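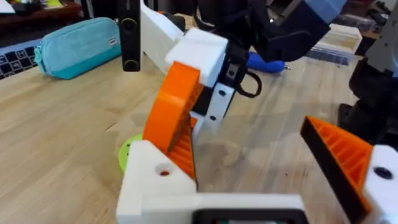
## Sundik 2.3 moves material settings into a single panel

Sundik, the scene editor maintained by Nedwood, has reached version 2.3. The release replaces the separate Color, Texture and Shading windows with one Material panel and changes how 2D objects store their image references.

The panel opens from the Object menu or with a double click on any selected object. Settings that don't apply to the current selection are hidden. In version 2.2 they were grayed out, and a flat sprite with no lighting could still show 19 inactive fields. Values can be typed, dragged, or linked to a variable in the scene file.

Image references are now saved relative to the project folder. Projects that used absolute paths are converted on first save, and the old file is kept with the ending .bak. Harvey MacPherson, who maintains the file format, recommends converting a copy first if a project pulls images from a network drive. References to a drive that isn't mounted are left unchanged and listed in the conversion log.

Other changes in the release:

- Tiling can be set separately for the horizontal and vertical axes.
- Opacity is stored as a decimal between 0 and 1. Scripts that write whole percentages need to be updated.
- The preview redraws when a slider is released. Continuous redraw is still available under Preferences > Display.
- Undo history for material edits is limited to 20 steps per object.
- The Finnish and German translations cover the new panel. The French one does not yet.

Plug-ins that add their own tab to the old Shading window won't load in 2.3. Merja Rautiainen has published a porting note with the new registration call, and the Ahonen texture pack was updated with it. Hivden, the particle add-on, still requires 2.2, and its author, Aatos Keskinen, expects a compatible build in July.

A known problem affects scenes with nested groups: when a material is applied to the outer group, objects that carry their own override lose it after an undo. The fix is in the development branch and is planned for 2.3.1. Until then, locking the inner objects before applying the material avoids the problem.

The installer is on the Nedwood download page for all supported systems. Version 2.2 remains available there and will get security fixes only. Both versions can be installed on the same machine, but they share a preferences file, and 2.2 ignores any entry it doesn't recognize.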